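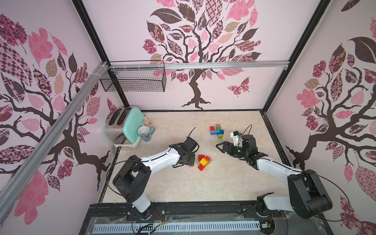 The Lindqvist family of Fludau is a farming and milling family whose descendants settled in the Truluvside district during the nineteenth century. The line is traced from Anders Lindqvist, a millwright, and his wife Johanna, who had five children baptized in the parish of Fludau. Two of them, Peter and Karin, emigrated as adults. The others stayed in the parish, and the last of that branch to carry the surname was buried there in 1911.

Origins

The earliest entry for the family is a marriage record of 1807, in which Anders is listed as a journeyman from outside the parish. His father's name is left blank. A later household list gives his birthplace as Motance, but no baptism matching his age has been found in the Motance registers, which have a gap of nine years following a fire at the parsonage. Johanna's family is better recorded. Her father held the lease on the lower mill, and Anders took it over at his death.

Spelling of the surname varies. Lindquist, Lindqvist and Linquest all occur in the same register, in one case on facing pages. Descendants in Truluvside used Lindquist until the 1880s, when most of them returned to the older form.

Emigration

Peter Lindqvist left Fludau in August 1846 with his wife, Maria, and an infant son who died before the end of that year. He bought uncleared land north of the creek at Truluvside and built a sawmill, later converted to grist. Karin followed in 1851 and married a neighbor, Thomas Hale. Her eight children are the ancestors of the Hale, Orrin and Beck lines described in the family history.

Peter and Maria had six more children. The eldest surviving son, John, ran the mill until it was sold in 1893. His brother August kept the only known family diary, a small account book with entries on weather, flour prices and funerals. The diary gives Maria's death as taking place in the spring of 1879, while her gravestone has 1878. The stone was cut some years afterward, and the diary date is usually preferred.

Published history

A family history by Kane Stubbs, a great-grandson of Karin Hale, was printed privately in an edition of 500 copies. It lists 733 descendants of Anders and Johanna, arranged by generation, with a separate index of married names. A supplement issued in 2000 corrected the Beck line, where two cousins named Edwin had been treated as one person. Revisions to the descendant list were last accepted on March 31, 2019.

Records

The Fludau registers survive from 1762. Burials before 1790 are incomplete. The Truluvside mill ledgers, August's diary and a bundle of letters from Karin to her sister Brita are held by descendants. The letters are undated apart from two, and their order in the printed history is the compiler's own.

See also

Hale family of Truluvside
Parish of Fludau
Lower Mill, Fludau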